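Lorthorpe Film Night - your questions

Quick answers as we keep getting the same emails. Last updated November.

What are you showing next?
Temunik, the long one. Then Abera the month after if we can get the licence sorted. Still waiting to hear.

When and where?
Wednesday, upstairs hall, doors at seven. Film goes on at half past, no trailers. Please dont turn up at twenty-five to eight and expect the lights on.

How long is Temunik?
Two parts with a break. First part is 90 minutes, second is a bit longer. You get a proper interval, tea and cold food.

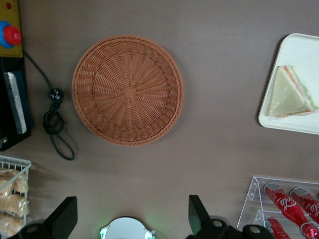
Oluwaseun Osagie: I'd skip the break altogether. The first part ends on the boat and you want to go straight into the storm, not stand about for twenty minutes. Kills it.

Fair point, and a few others have said the same. But the hall wants a break and so do most knees. Staying as it is.

Do I need to have read the book?
No. Helps with the names of the brothers, otherwise fine. The film drops the whole court case anyway.

Is it subtitled?
Yes, English subtitles all the way through. Abera is part English, part not, also subtitled.

Is it suitable for children?
Temunik - over twelves I'd say, one nasty scene with the horse near the end. Abera - no.

How many seats?
63 downstairs-facing chairs plus the bench at the back. Bench is first come. It is not comfy.

Can I suggest a film?
Please do. Email or the list by the door. We had nearly 600 suggestions last year and a lot of them were Stirnero, so yes, we know, we are trying. The only copy we were offered had the old soundtrack and it sounded like it was recorded in a bucket.

Do you do snacks?
Yes, at the break and before. Cash or card. Unwrap things before the film starts if you possibly can.

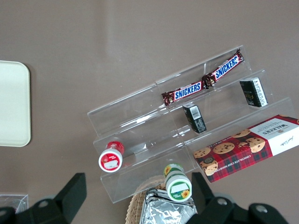 Snickers on the top shelf.

Can I bring my own food?
Cold food fine. Nothing hot, the smell hangs about.

Do you have a discussion afterwards?
Sometimes. Usualy ten minutes, stay or go. Last time it was all about whether the ending was a dream. I say it wasn't.

Can I get a refund?
Up to the day before, yes. After that pass your ticket on to someone.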